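Gripper comparison in the simulated kitchen, July

Renders from the Harnell and Prelent controller trials, set up by Wilma Rankin. Each controller ran 288 episodes with the same two-arm robot at 90 Hz.

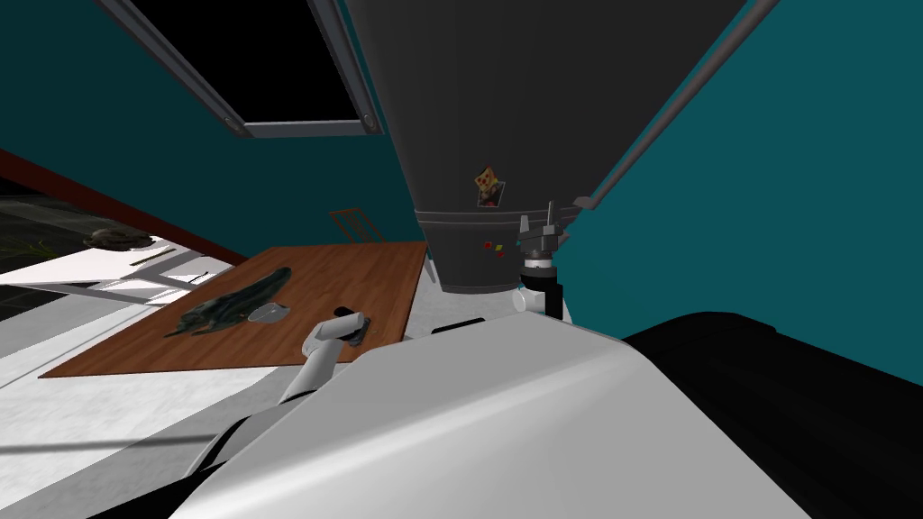 Simulation

Right gripper just under the rim band, left gripper over the table near the green cloth or object and a small dish.
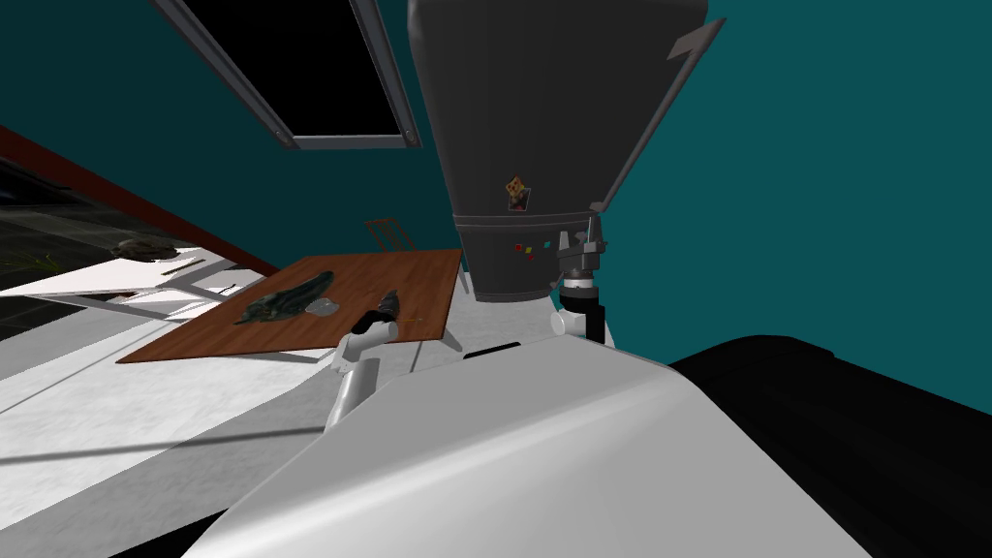
Is the finger friction the same for both controllers?
It is fixed at one value throughout.

Left gripper at the tabletop, three small magnets above the right.
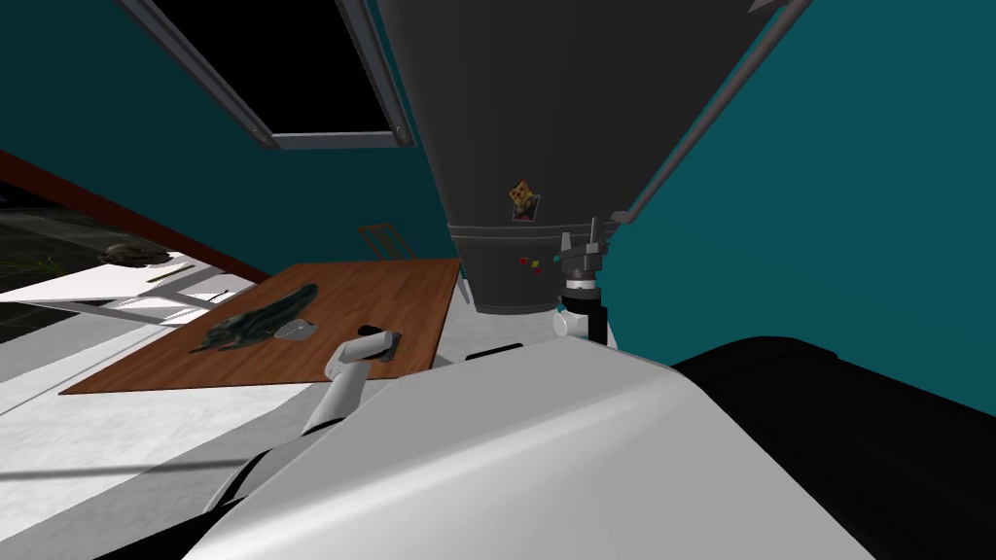

Logs for the 2 arms are stored separately, Prelent first.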